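Notebook, Tamovness unit, bay 6
March, 10.40

Shelf layout for the produce sorting trial, continued from the previous page. L. Bunting writing.

Cubby unit checked before use. Boards level front to back, slight lean to the right at the top, corrected with one packer under the right foot. Clear height in the upper row measured at 330 mm with the steel tape; the drawing from Trarkard gives 3282 for the full bay run, which still disagrees with ours. Left as an open item. Do not order end panels until Cheung replies.

Rules for placing items, as agreed:
One item per cubby. No stacking.
Pear on its side, never stood up.
Nothing against the back panel if it can be helped, as it gets missed when the basket is filled.
Basket carried by the handle, not by the rim.

Item list is sheet 116. The sheet still says "soft fruit" where it should say "strawberry". Amended in pencil; Pallo to reissue.

Floor under the unit swept. Plank seams run at a diagonal to the base, so they are no use as a line for setting the unit square. Used the wall and checked with a 90 degree square.
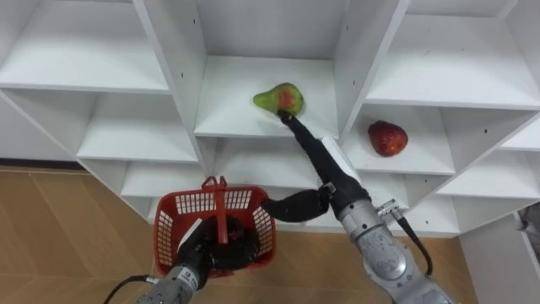
Pear in the upper central cubby, strawberry to the right on the row below. Red basket in front.

The strawberry is too far back for the placing rule. Bring it forward to match the pear and mark both positions on the boards with low-tack tape.

To do: second basket, same size. Tape. Chase Cheung on the panel dimensions.

LB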